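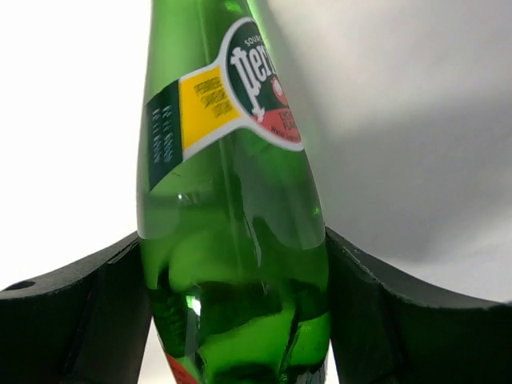 Green glass, collar label, one word in big white ornate serifs.

Opinion, by Mirsad Dervishi

I want to talk about glass bottles and why I keep buying them even though everybody in my building thinks I'm being fancy. I'm not fancy. I rent two rooms over a tire shop in Drarton and my couch is older than my marriage.

But a bottle of fizzy water in green glass. Come on. Light goes through it and you get that emerald color, bright in spots, and the whole thing looks like somebody meant it. A can doesn't do that. A plastic bottle really doesn't do that, a plastic bottle looks like trash while it's still full.

The neck label is my favorite part. A collar, set high up, with a yellow panel next to the green and the name in an oval. Old-fashioned letters with curls. SOURCE in tiny capitals over the top, which I like, it sounds important. The small print I leave alone. I've never read a neck label to the end and I'm 52.

My brother-in-law says it's the same water. Fine. Maybe. I drank tap water with bubbles from a machine for 9 months, a Jetton, a birthday present, and it was ok. Then the gas ran out and the refill was a trip across town and I stopped. The machine lives on top of the fridge now. It has a cereal box on it.

People say glass is heavy and they're right. Carry 2 full bags up from the street in February with no gloves and tell me you don't have regrets. It breaks too. I lost one on the stairs last winter and was finding green bits in the corners untill spring. I still think it's worth it, because you treat a heavy thing different. You set it down. You put it on the table with the food and it stays there for dinner and the neck is easy to grab when your hands are busy. Nobody at my table ever passed a plastic jug like that.

Now the part that makes me mad. The Bonsu on my corner used to have a full shelf of glass. Then half a shelf. Now it's one row at the bottom, behind the sports drinks, and you have to get down on your knee for it. I asked. The kid said it doesn't move. Well of course it doesn't move, it's on the floor! Put it where a person with a bad back can see it.

And take the empties back. When I was small you brought the bottles in a crate and got coins, and kids fought over who got to go. Here I walk mine to the bin behind Vorker, which is full by noon, so there's a line of bottles standing on the ground next to it like they're waiting for a bus. Somebody could fix that with a second bin. I wrote to the city in the fall, got a reply with a case number, 263, and that was the last I heard.

So I'll keep buying glass and wait for my bin. If the city has lost number 263 I've still got the letter, and I can bring it down in person.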